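4.2 What the wrist view does and does not tell the planner

The headline result for Fendelon is that a language-conditioned planner with wrist views as its main input can tidy a desk without a hand-built object model. We wanted to believe this and spent most of May trying to reproduce it. Our version of the stack keeps the Fendelon planner as released, replaces its tracker with Sial, and logs everything through Venement. We ran 200 episodes with the original tracker and 200 with ours, using the same stationery and the same written instructions.

The first problem is one of scale. From a steep downward angle, three erasers and a pencil are easy to segment, and the detector scores we logged on such views were high (Figure 2). A high score on a single view says little about whether the object keeps its identity once the wrist moves.

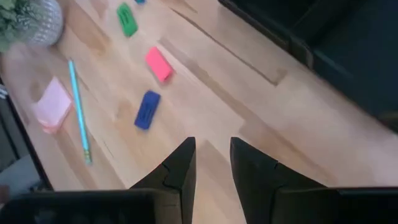

Figure 2. Wrist view with the gripper open. Green, pink and blue erasers lie on the table, with a pencil and a pad of pink sticky notes to the left.

In 38 episodes the planner swapped the labels of two erasers during the approach and then reported success on the wrong one. The released evaluation script counts these as completed, as it checks only that some eraser reached the goal region. We consider that a flaw in the metric, and we have rescored both sets of runs with an identity check added.

The second problem is what happens when the wrist tilts up. The planner was tuned on views filled by tabletop, and it has no notion of where the work surface stops.

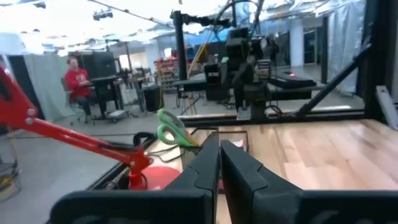

Sial proposes regions wherever there is contrast, and the planner accepts any region whose label matches the instruction. Asked for something red, it will consider shelving bins well out of reach as readily as anything on the table. A depth cutoff removes most of these proposals, but we had to choose it by hand, which weakens the claim that no scene model is needed.

Adding an overhead view is the obvious remedy, and the Trirura wrapper supports it.
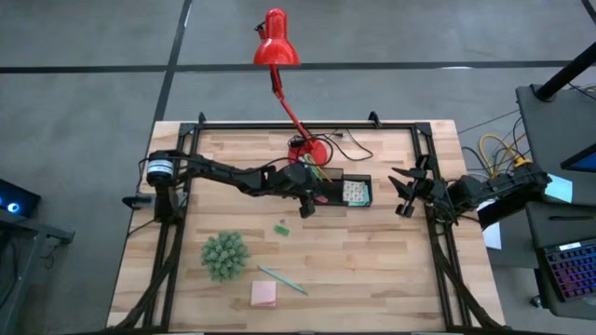 With both arms and the tray in one view, label swaps became rare. The cost is that the planner now waits for the two streams to agree, and replanning slowed by a factor of 2. It also trusts the wider view even when an arm hides the target, a case the wrapper's documentation does not discuss. We tried weighting the streams by visible area and saw no gain we would defend.

All rescored logs use the scoring code as frozen on 2/9/25. Results under the original metric are kept in the appendix for comparison, though we would advise against citing them.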